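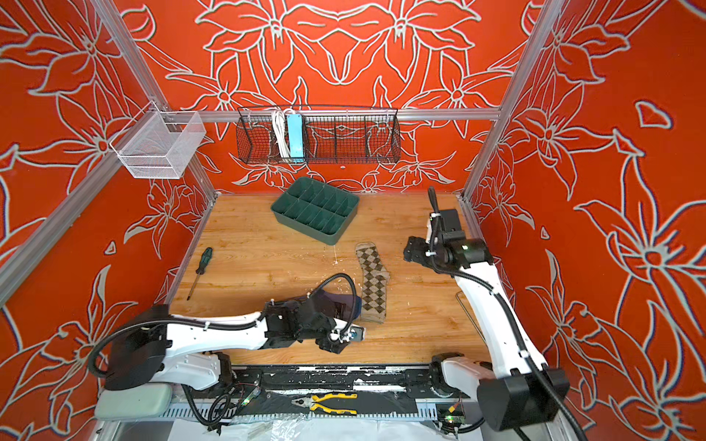 Orange flowers on the wall, an argyle sock on the table, and the green tray waiting behind it.

The sock drawer, one tray at a time

In the last issue Rania Hamdan asked readers what small corner of the home they would like to put in order before the new year. I expected kitchens. Most of the letters were about socks.

So I spent an evening with mine. I took everything out of the drawer and put it on a table, because on the bed I always lose the dark ones. Navy and black look the same to me under a lamp, and I have made many wrong pairs in my life. Patterned socks are much easier. An argyle sock finds its partner in a moment, and I now buy more of them for this reason only.

My method is simple. First lay each sock flat, in its full length, and look at the heel. If you can see light through it, it goes to the rag bag. Then make the pairs, and fold each pair in thirds. Please do not roll them into a ball — the elastic gets tired. Socks without a partner wait in a paper envelope until June, and after that I let them go.

A divided tray is good for keeping the small things that travel with laundry: buttons, safety pins, the little bag of spare thread. For adult socks the compartments should be wide, so measure one folded pair before you buy. Jad Karam bought a Zonier tray without measuring, and now it holds his screws very nicely.

Wire-mesh baskets are also useful if you have a rail or a hook free. I like that I can see what is inside without taking anything down. I keep one for cables and one for things that belong in another room. The second must be emptied every Sunday, or it becomes a new drawer.

Hiba Sayegh wants to know if anyone has a good way to store wool tights. Venkatesh Murthy is looking for a darning mushroom, used is fine. You can leave a note for both at the Khasawneh reading room, shelf 9, before the holiday closing.

— Lợi Lâm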